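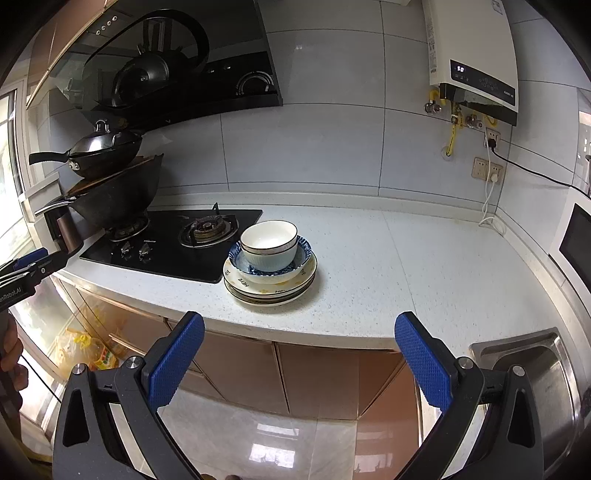
Stacked dishes beside the two-burner hob in the kitchen at Cleltport House.

Cleltport Residents' Services @cleltport_residents
Jan 20, 2021
The shared kitchen at Cleltport House will follow a revised arrangement for dishes and pans from February. The main points are set out in this thread. Residents are asked to read all of it before their next turn on the rota. (1/10)

Cleltport Residents' Services @cleltport_residents
Dishes left beside the hob should be stacked with plates at the bottom and bowls on top, as in the photograph. Larger bowls go under smaller ones. Stacks may stay on the worktop during cooking and must be put away by the end of the evening. (2/10)

Cleltport Residents' Services @cleltport_residents
Residents have asked whether plates of different patterns should be kept apart. They need not be. The blue-and-white bowl and the plate with yellow flowers may share a stack with anything of a similar size. (3/10)

Cleltport Residents' Services @cleltport_residents
The large wok may remain on the left burner between meals. The lidded wok may be kept on top of it with the wooden board between the two. The right burner is to be left clear for whoever cooks next. (4/10)

Cleltport Residents' Services @cleltport_residents
Long handles must not point out over the front of the worktop. Please turn them to the side, and check them again after wiping down. (5/10)

Cleltport Residents' Services @cleltport_residents
White tiles behind the worktop are to be wiped after frying. The glass front of the hood should be cleaned with a soft cloth and washing-up liquid. Scouring pads are not permitted on the glass or on the hob. (6/10)

Cleltport Residents' Services @cleltport_residents
The water heater on the kitchen wall reads 50 in the photograph. Residents should not alter the setting. Requests for a change may be sent to Su-bin Seo at the residents' office. (7/10)

Cleltport Residents' Services @cleltport_residents
Chipped crockery should be handed in at the office and will be replaced from the Troter store. Residents may also bring their own plates, provided that these are added to the kitchen list. (8/10)

Cleltport Residents' Services @cleltport_residents
The rota for February has been drawn up by Deok-su Ki and Fares Abou Jaoude. Exchanges between residents are allowed and should be written on the sheet by both parties. (9/10)

Cleltport Residents' Services @cleltport_residents
Printed copies of the arrangement are available in Korean and English from the office in room 82. Comments on the wording should be addressed to Hwa-young Hong. (10/10)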